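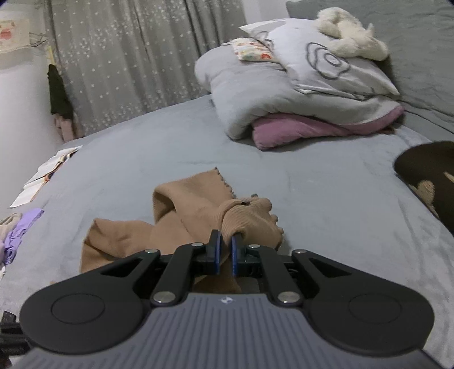 A fold of fabric held between two gripper fingers.

Week 6 notes: Writing about a small show

Hi all. These are my notes from the Saturday session, tidied up a bit for the people who had to leave early and for anyone who couldn't read my whiteboard (fair enough). We talked mostly about wall texts and room sheets, and I've added a few things I forgot to say out loud.

Where we got to last week

We finished on the difference between a catalogue essay and a room sheet. An essay has a reader sitting down, probably at home, who paid for the book. A room sheet has a reader standing up with a bag on one shoulder, half looking at the painting and half looking for the toilets. I keep coming back to that person when I write, and I'd like you to as well. They aren't stupid and they aren't in a hurry exactly, but you've got them for a minute or so before they wander off.

Word counts

For this course the limits are:
Introductory wall panel: 265 words, title not included
Extended label: 74 words
Room sheet entry for a single work: 28 words, plus the caption details

Yes, those are odd numbers. They come from the Preltedau panel template, where that's what fits at the type size we use, and I've stuck with them for years because an odd limit makes people stop and count. If you hand in an introductory panel of 300 words I'll send it back, and I'll be cheerful about it, but it's coming back.

The order of a caption

We spent far too long on this, and half of you still had it in three different orders, so once more: artist, title, year, medium, dimensions, lender or collection. Height before width before depth. Centimetres. Title in italics on the printed label, and no italics for "Untitled" in the middle of a sentence when you only mean that the work hasn't got a title. If the medium line says "oil on linen", then your text doesn't need to tell us it's an oil painting. Spend the words on something else!

Somebody asked what to do when the artist gives a medium line that runs to four lines by itself. My answer is to print it. It's their work and often that list is the most interesting thing on the wall. You can shorten your own text to make room.

Verbs that do nothing

I read out five press releases from my drawer and we crossed out every verb that didn't tell us anything. What went: explores, interrogates, engages with, speaks to, navigates, invites. What survived: stitches, pours, scrapes, borrows, repeats, hides. You'll notice that the second lot are all things a person can do with their hands or at least with an object.

I don't want to ban the first lot completely. "Explores" is fine if the artist has gone somewhere and had a look. But try the swap as an exercise. Take the sentence "The artist explores memory through cloth" and make yourself write what was done. You might end up with "She unpicked her grandmother's curtains and wove the thread back in a different order." It's longer, I know, but a visitor can see it in their head, and memory turns up without being asked.

Looking first

The exercise that worked best (my opinion, though a few of you were nodding) was ten minutes in front of the Velow drawings with no pencil. Just standing there. Then we turned our backs and wrote. Nearly everyone remembered the smudged corner on the second sheet and hardly anyone remembered the title, which is a useful thing to know about how visitors look.

Please do this again at home or in any gallery near you before next week. Pick a work you don't much like. It's easier to be vague about things we love, I find, and the ones we don't like force us to look for something to say.

A word on the artist's statement

You'll nearly always be given one, and it will nearly always be written by somebody tired. Use it for facts: how long a piece took, where the timber came from, which works belong together. Be careful about lifting its sentences. A statement is the artist's own voice, and when you fold it into the gallery's voice without quotation marks it reads strangely, as if the wall has feelings. Quote a short bit and put their name on it, or put it in your own words and check with them.

And do check with them. Send the draft with a date you need it back by. I had a label go up for a show at Redach with the word "mournful" in it, and the artist told me at the opening - very kindly, holding a sausage roll - that she'd meant the piece as a joke. I recoloured a lot of my adjectives after that.

Reading

Two things in the course folder under Namboodiri. The first is the set of room sheets for the ceramics display, all of them, including the early drafts with my scribbles. Read the drafts beside the finals and see what went. The second is the style sheet, dull as anything, but you'll need it for the dash and date rules.

For next week

Write one extended label and one room sheet entry for the same work, within the limits. Don't shrink the first one to get the second. Start again from the work each time and see if you end up saying something different.

Bring two printed copies at 18 point. We'll tape them to the wall and read them standing up, so wear comfy shoes. If you can't print, email me by lunchtime the day before and I'll run them off at the office.

We're in the upstairs room again. The lift was being moody, so leave a bit of extra time if you need it.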